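A **cutlery basket** is an open container for holding knives, forks, spoons and chopsticks upright, either while they drain after washing or while they are stored between meals. Most are made of stainless steel wire mesh or molded plastic. Some lift out of a dishwasher rack, others stand on a counter or table.

## Construction

A wire basket is usually rectangular, with inner walls that split it into compartments. The mesh lets water and air through. A handle, often one that folds down, is fitted so the whole basket can be carried to the table or the sink. 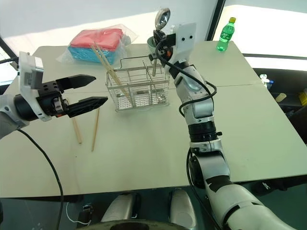
*Wire-mesh cutlery basket with chopsticks*

Long utensils are a known problem. Chopsticks rest at a slant in a wire basket, with their tips standing above the rim, and thin bamboo ones can slip through a coarse mesh. Spoons are commonly placed bowl up – this keeps the bowls apart and helps them dry. Knives go in point down.

## Use

In shared kitchens, one compartment is often kept for each kind of utensil. The canteen at the Entwistle works in Voston used 43 wire baskets of this type, each with 5 compartments. Wooden pieces are best kept separate from metal ones, as they take longer to dry.

## Care

Stainless mesh is washed with a soft sponge or cloth and warm soapy water. Steel wool can scratch the wire. Food scraps tend to collect in the bottom corners, which are cleaned with a small brush.

## See also

- Dish rack
- Chopstick rest
- Utensil crock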